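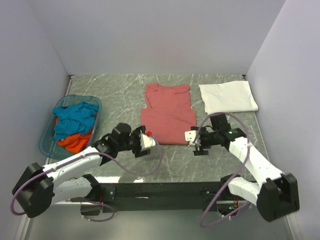 About Skenis Community Dental

Skenis Community Dental provides preventive and restorative care to adults and children who do not have dental insurance or whose coverage excludes routine treatment. The clinic was founded by Dr. Jean Carnegie and Dr. Tariq Naqvi, who had worked together in hospital emergency care and wished to treat patients before an infection or injury became severe.

The clinic has 14 treatment rooms and sees more than 3000 patients a year. Services include examinations, cleanings, fillings, extractions, root canal treatment and dentures. Fees are set on a sliding scale according to household income, and no patient is asked to pay in full on the day of treatment.

Our school program, directed by Ailsa MacBrayne, begins each September. Hygienists visit 45 elementary schools to apply sealants and fluoride varnish with the written consent of a parent or guardian.

Dr. Callum Rennie serves as Clinical Director. Nahom Gashaw is Director of Patient Services and oversees interpretation, transportation assistance and referrals to specialists.

New patients may register by telephone or at the front desk. Proof of income is requested at the first visit and reviewed once a year.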